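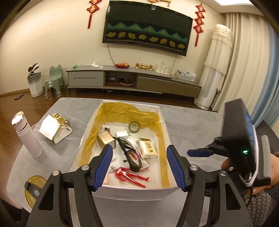 A tape-lined white box doing duty as a catch-all: tape, sunglasses, a plug, a clip and one shiny red toy.

How to Sort a Catch-All Box in One Evening
By Ilze Mets
September 24, 2020

I love a catch-all box. I really do! You drop things in, the table looks better, and everyone in the house knows where to look for the binder clips. The trouble starts when the box is so full of odds and ends that looking for a clip means digging past a toy and three packets of something. My newsletter post on junk drawers in August brought in 524 replies (thank you, I read them all, it took two weekends), and so many of you asked about boxes that I went straight home and emptied mine.

What you need

One table, cleared as far as you can manage
The box itself
Two or three small containers with lids
A roll of tape and a marker
A bag for trash
A damp cloth

Step 1. Take things out in handfuls

Please don't tip the box over. I did that for years and spent ages picking crumbs and bits of paper out of everything. Lift things out a few at a time and set them in the middle of the table. Anything with a lens or a screen comes out first and goes somewhere safe. Sunglasses get scratched so easily when they share a floor with prongs and wire handles, and I've ruined a pair that way.

Step 2. Make your piles

My friend Sizwe Ntuli sorts everything he owns by room, and it works beautifully for him. I sort by how I'd go looking for a thing, so my piles are called "plug it in," "stick it or clip it," "wear it," "play with it" and "what on earth is this." Choose names that make sense to you and say them out loud if you have kids helping, they get so into it.

Keep each pile loose at first. You'll change your mind! A packet you thought was trash might have something useful in it, so check before you throw it out. Open the little boxes and tins too.

Step 3. Move the box off to the side

Big boxes are wonderful for storage and terrible to work around. Once yours is empty, slide it to one side and leave it there until the piles are done. You want the middle of the table free for the small stuff, and you want to be able to see all of it without standing up. 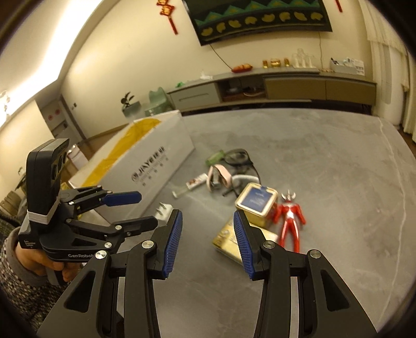

Small things need more patience than big ones, and I save them for when I've got a fresh cup of tea. Pick up one object, decide, put it down in its pile, and go on to the next. A cluster in the middle like this one, with a syringe-like tube up against a little white packet and a pink looped band right next door, is three separate decisions, so take them one by one. Plugs are easy to overlook too, especially a white one sitting by the corner of a white box. I like to run my hand along the edge of the box before I call a pile finished.

Step 4. Wipe the box out

Even a tidy box collects specks on the bottom. Shake it over the trash bag and go over the floor with the cloth, well wrung out so the cardboard doesn't go soft. If the inside walls are covered with packing tape, lucky you, those wipe down in seconds. Press any lifted edges flat with your thumb, or add a fresh strip along the top where your hands rub.

Step 5. Put back less than you took out

Group the tiniest things in your lidded containers and label the lids. I use the short Fallix tubs because they stack, but a clean mint tin is every bit as good. Flat packets stand up along one wall like files. A roll of tape can lean at the far end, where you can hook it out with one finger. Toys go home to the toy shelf (mine never stay there, but we try).

Leave a patch of the floor bare. It feels wasteful the first time, and then you reach in and find what you wanted on the first go and it's such a treat.

Step 6. Deal with the mystery pile

Give the unknown bits their own envelope with the month written on it. If you haven't opened it by the time you next sort the box, let it go. Old chargers and anything with a battery should go to an electronics drop-off, so keep those out of the trash bag.

Next week I'm doing the bathroom shelf, and I already know there are too many hair ties on it. Send me your pile names before then!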